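Somside Cable Keeper Kit for two-arm table cells
Sold by Trellari, spare parts
Item no. 1088

The Cable Keeper Kit is made for the wrist cable of small tabletop robot arms. It keeps the cable close to the arm, so the gripper can turn without pulling on the connector.

In the kit: two soft clamps, one strain relief sleeve, 102 cm of hook-and-loop tape in grey colour, one hex key. The cable itself is not included.

Fitting: Put the arm in its service position and switch off the power at the wall. Clean the arm with a dry cloth. Close the first clamp behind the connector by hand only, then leave enough slack for the full turn of the wrist. The second clamp goes near the elbow. On a cell with two arms please order two kits.

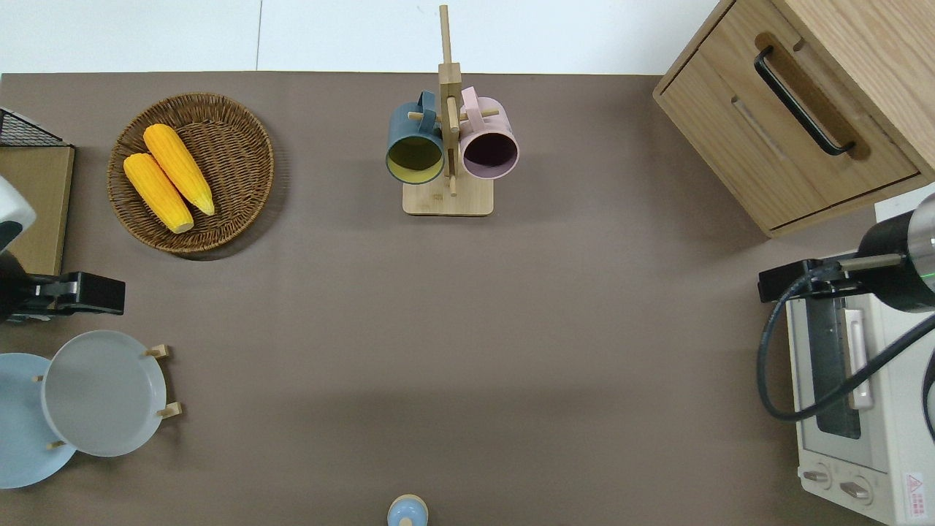

After fitting, move each joint slowly to its both ends and watch the cable. If it becomes tight, open the second clamp and give a little more length. We recommend to check the clamps every 1000 hours and to change the tape when it does not hold anymore.

Colour: black or grey
Availability: ships from our Litenum warehouse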